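Chapter 6
When the Work Changes Hands

Learning goals
After reading this chapter you should be able to explain the difference between a task and a job, describe how rehearsal in software affects the people who plan shifts, and list the costs of automation that do not show up in a purchase order.

Burnia is a housekeeping and property care firm. It looks after 1,336 furnished homes that are rented by the week, and for most of its history the work was done by crews of two with a van and a ring of keys. Crews were paid per home. A crew that finished early went home early, and a crew that met a jammed lock or a flooded bathroom stayed late.

Two years ago Burnia began trying out two-armed mobile robots from a supplier called Previco. The plan was modest. Before a crew arrived, a robot already stored in the building would go through the home, open the doors and closets, and report anything broken or left behind. Cleaning would stay with people. Most of the preparation took place in simulated houses, and a crew lead sat with the engineers for much of it.

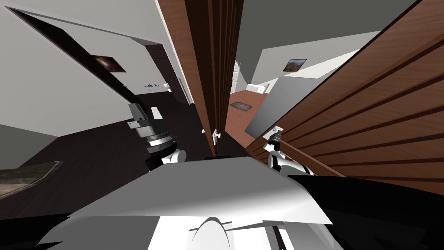 Jobs are made of tasks, and some of those tasks are so small that no one writes them down. When Burnia drew up its first task list for a home visit, it had 35 entries. "Check the rooms" was one of them. The engineers needed that single line broken into many more, because a door is a different problem each time. A lever handle like the silver one on the tall wooden door has to be pressed and then pulled or pushed, while the small handle on the slatted panel, where the robot has its right gripper, calls for a different grip and a different path for the arm. Crew members had been making these choices for years without thinking about them. Now they were asked to explain them, and the explaining took up paid hours that had not been budgeted.

Inmaculada Bustamante led the crew that took part. Her title changed to site coordinator in December, and her day changed with it. She used to start at 7 a.m. in the first home on the list. She now starts at a desk, reads the overnight reports, and decides which homes need a person sooner than planned. Her pay is hourly. She told the company's newsletter that she sleeps better and misses the driving.

Others on the crew saw less benefit. Under the old system, checking the rooms was light work between heavy jobs. With that part gone, the remaining hours were mostly beds, bathrooms and floors - the hard end of the day, all day. Sore backs and wrists were reported more often in the first 90 days, and Burnia added a second break.

Key terms: task, job, task list, work intensity, rehearsal in software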